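La carpintera que atiende el taller Klinhom lleva 48 semanas sin aceptar encargos nuevos. «Prefiero terminar lo que tengo», dice mientras barre. Empezó con 2 bancos prestados y hoy restaura suelos y mesas para casas antiguas del barrio de Arkent.

Le pregunto por qué tanta gente vuelve a la madera. «Por el ruido», contesta. «Una casa con tarima suena de otra forma. Los clientes hablan del color, pero lo que echan de menos es eso.»

De los barnices habla con menos cariño. Durante años usó uno brillante y ahora lo quita casi todas las semanas. «Aceite, y paciencia. Entre mano y mano dejo pasar unos 4 días, más en diciembre.»
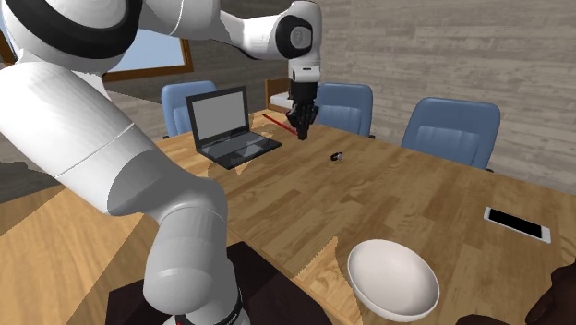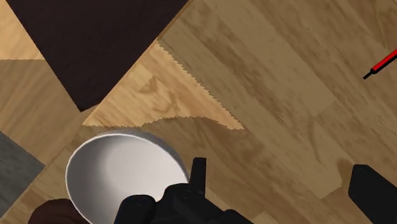 No tiene aprendices. Tuvo dos y ambos se fueron a la fábrica de Kavberg, donde pagan mejor. «Lo entiendo, yo también habría ido.» Los domingos abre por la mañana para quien quiera llevarse recortes, y algunos vecinos los usan para hacer estanterías. El alquiler del local vence en primavera y todavía no ha decidido si renovará.

Entradas recientes
Trornik, el pueblo que conserva su serrería
Cómo elegir aceite para una mesa de comedor
Sillas de enea: una visita al mercado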